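Clearing out the back office – pictures and notes

Posted Fri 2 August

Quick page this one, the van is coming and I still have the kettle to wrap. We are giving up the back office at Jirnden and moving the lot upstairs to the smaller room, so everything that has been living in drawers is coming out and going on a table to be sorted. Some 20 boxes so far. Notes below in the order I did things, not in order of importance. If you had a desk in here please read down to the end, there is a bit about unclaimed stuff.

The drawers

Started with the tall cabinet by the door. Bottom drawer stuck, as ever, needed a shoulder. Mostly hanging files from the Verbeke job, already scanned, so those went for shredding. Two calculators, one works. A bag of keys with no labels on. I have kept the keys, somebody is bound to ask the minute they are gone.

Middle drawer – envelopes, all sizes, gum gone off on the older ones. Kept the big padded ones. Top drawer was batteries and takeaway menus. Menus binned, batteries in the tub for the recycling point, please dont put them in the general waste.

The shelf

Stalix binders, 14 of them, blue, heavy as anything. They are going upstairs whether we like it or not, the rings are still good and new ones cost silly money. Emptied nine. The other five have the old price lists in and I want a proper look before anything is chucked.

Also on the shelf: the spare desk lamp (wobbles), the good hole punch, the bad hole punch, half a ream of yellow paper. Bad hole punch has gone. No tears shed.

The sorting table

White table by the partition. Rule is simple – if it is on the table it has not been decided on yet, so don't walk off with it and dont put your lunch down on it.

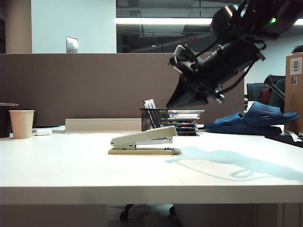
Beige stapler in the middle, mesh pot of pens behind, thin cases stacked next to it. Blue slide sandal on the right, paper cup over on the left.

The stapler is a keeper. Solid old thing, I have used it for years and it has only ever jammed when people put the wrong staples in. Standard size please, box of them is going in the same crate.

Pens: every one gets tried on scrap before it goes up. Dead ones out. Lids matched where posible. Markers are being kept apart from the biros this time becuase last time we ended up with permanent pen on the whiteboard.

Cases: will be opened one by one. Any discs inside get checked against the list, empties go to the art group downstairs who seem to want them for something. If you know you lent me one, say so now.

Sandal: one only at the moment. Have a look under your desk.

Wall and pinboard

Took the year planner down, and the fire notice, which goes back up in the new room first thing. Pins in a jam jar. Postcards in an envelope marked POSTCARDS, you can fight over those later. There is a paler patch on the wall where the planner was, landlord says leave it.

Cables

Horrible. One whole crate. Took me most of a morning to untangle and I still have a fistful that fit nothing we own. The printer lead is labelled, the two extension leads are labelled, the rest are in a carrier bag with a question mark on it. Iletti are sending someone to look at the phones so leave the phone cables where they are, all of them, even the one that goes nowhere.

Kitchen corner

Not much. Six mugs, a tea towel, the biscuit tin. Sugar had gone solid. The tray is coming with us. Fridge is staying, it came with the room – so take your milk out of it, and whatever is in the foil.

Paperwork

Last meter reading for the back office was 2,214, written on the inside of the cupboard door and also in the book. Sent it off. Key handover form is signed our side, waiting on theirs.

Unclaimed stuff

Anything without a name on goes in the crate by the stairs. It stays there until the end of August and then it goes to the charity shop. In it at the moment – a grey scarf, an umbrella with one bent spoke, reading glasses, a lunch box (washed, you're welcome), and a very nice fountain pen that I am trying not to get attached to.

Still to do

Coat hooks off the wall. Sweep. Blind needs taking down but I can't reach, tall person wanted. Table itself goes last as I need it for sorting, legs unscrew, allen key is taped underneath.

More pictures of the new room when there is something in it to look at.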